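Counter Service and Pastry Display
Handout for Unit 6, Trevbridge Evening Program
Satish Marar

Welcome back, everybody. I know some of you came to this course for the baking and have been waiting patiently (or not so patiently!) for me to stop talking about counters, but please bear with me for one more evening, and do bring your aprons, as we'll be on our feet for most of it.

Last time we covered dough and resting. Tonight we look at what happens to a donut once it is glazed and decorated and has to sit in front of customers. At the Salian Street bakery, where I worked the morning counter for longer than I care to admit, we sold 108 donuts before lunch on a good day, and I promise you that plenty of people chose theirs by color alone.

So, boxes first. Line the box before the donut goes anywhere near it, and let the paper come up the sides a little. Set the donut down once and leave it. Sliding it over to the middle afterward drags the glaze, and then you have a bald patch and a sticky liner, and you'll be tempted to turn the bad side to the back. We all do it.

Open box, one donut in each, lids of the display up while you work:
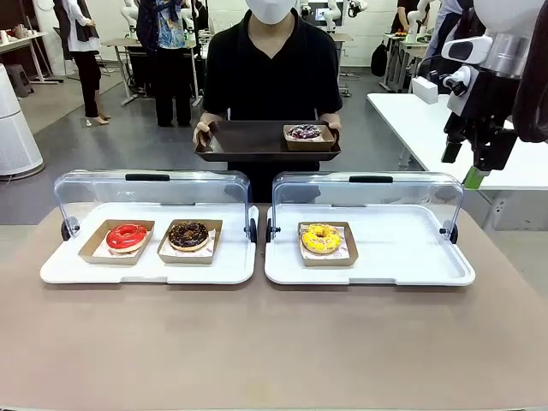 Red, chocolate and yellow in the display, and a purple-blue one on the brown tray.

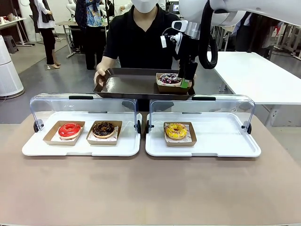 Satish, could you say something about when to close the lids, please? My glaze at home went cloudy and wept all down the sides, and I had only covered it for the drive over to my sister's.

Yes, gladly, and I should have put it in the first draft of these notes. Let the glaze set fully in open air before you cover anything. A plain sugar glaze wants longer on a damp day, and a fruit glaze longer still. Touch the edge lightly with a clean knuckle, and if it's tacky, wait.

A word on carrying. Hold the tray level at both ends, walk at your ordinary pace, and put the tray down before you start talking to a customer. I have seen a whole Nemow order go over somebody's shoes.

For practice at home: glaze 2 donuts in different colors, box them, and try them side by side in both orders. Write down which one your eye goes to first. Bring your notes and any leftover liners next time, and we'll go on to price cards.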